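제목: Re: [정리모임] 아이 방 침대 위 물건, 어디서부터 손대시나요

2024년 7월 19일

안녕하세요. 지난번 메일에 답장이 늦었습니다. 해당 부분만 남기고 아래에 답을 답니다.

> 아이 방을 정리하려고 하면 매번 침대에서 막힙니다. 옷, 인형, 담요,
> 상자가 전부 침대 위에 올라와 있고 바닥에 내려놓으면 바닥이 막힙니다.
> 다들 어떤 순서로 하시는지 궁금합니다. 그리고 선물용 상자처럼
> 뚜껑이 따로 있는 상자는 버리시나요, 두시나요?

저는 침대를 작업대로 씁니다. 바닥에는 아무것도 내려놓지 않고 침대 위에서 분류를 끝냅니다. 순서는 옷, 상자, 인형, 침구입니다. 침구를 먼저 개는 분도 계신데, 저희 집은 이불을 개 놓아도 그 위에 다시 물건을 올리게 되어서 맨 뒤로 돌렸습니다. 이불은 일단 머리맡 쪽으로 밀어 두고 시작합니다.

옷은 한 무더기로 모은 다음 입을 것과 작아진 것만 나눕니다. 계절별로 나누는 일은 9월에 한 번 따로 합니다. 예전에는 그 자리에서 계절까지 나누다가 오후가 다 갔습니다. 작아진 옷은 종이 가방에 넣어 현관에 둡니다. 방 안에 두면 아이가 다시 꺼냅니다.

상자는 뚜껑을 전부 열어서 안을 봅니다. 겉만 보고 빈 상자라고 생각했다가 안에 머리핀이나 스티커가 들어 있던 적이 여러 번 있었습니다. 표지에 인물 사진이 인쇄된 납작한 상자는 세워서 꽂으면 책꽂이에 들어갑니다. 눕혀서 쌓으면 맨 아래 것은 꺼내지 않게 됩니다.

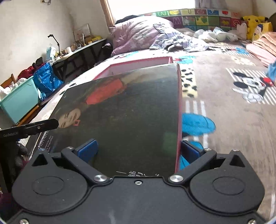
세워서 꽂을 때는 글자가 있는 좁은 면이 앞으로 오게 합니다. 그런 면이 없는 상자는 이름표를 붙입니다. 저는 토르카(Torka) 이름표를 쓰는데 100장 묶음이라 오래 씁니다. 종이 상자에 붙이면 뗄 때 겉면이 같이 일어나니 버려도 되는 상자에 먼저 붙여 보세요.

뚜껑이 따로 있는 상자를 버리는지 물으셨는데, 저는 뚜껑과 몸통이 다 있고 모서리가 멀쩡한 것만 둡니다. 저희 집 기준은 여섯 개까지입니다. 일곱 번째가 생기면 하나를 내보냅니다. 분홍색 계열은 아이가 고르게 하면 전부 남기려고 해서, 제가 먼저 두 개로 추린 뒤에 고르게 합니다.

> 인형은 침대에 두시나요? 저희는 침대 머리 쪽에 늘어놓는데
> 잘 때마다 바닥으로 떨어집니다.

침대에 두는 인형은 다섯 개로 정했습니다. 피카츄처럼 매일 안고 자는 것은 그대로 두고, 나머지는 살사이드(Sallside) 바구니에 넣어 책상 밑에 둡니다. 바구니 폭이 70센티미터라 그보다 좁은 책상 밑에는 안 들어갑니다. 사기 전에 꼭 재 보세요. 하트 모양 쿠션 같은 것은 인형으로 세지 않고 베개 쪽으로 셉니다. 이 문제로 아이와 한참 이야기했습니다.

담요는 접어서 침대 한쪽 가장자리에 둡니다. 캐릭터 무늬가 큰 것은 무늬가 보이게 접어야 아이가 자기가 찾는 담요를 알아봅니다. 안쪽으로 접어 두었더니 매번 다 펼쳐 보았습니다.

> 프리더크(Prydderch) 수납함을 쓰시는 분 계신가요?

작은 것을 써 봤습니다. 튼튼한데 뚜껑이 뻑뻑해서 아이가 혼자 열지 못합니다. 어른 물건에는 괜찮습니다. 지금은 안 쓰고 창고에 있으니 필요하시면 다음 클릭빌(Clikville) 나눔 때 가져가겠습니다. 목록에 올릴지는 이번 달 안에 답을 주시면 됩니다.

방 하나를 다 하려고 하지 마시고 침대 위만 먼저 해 보세요. 책상 서랍 정리는 저도 아직 방법을 못 찾았습니다. 하시는 분 계시면 이 메일에 이어서 써 주세요.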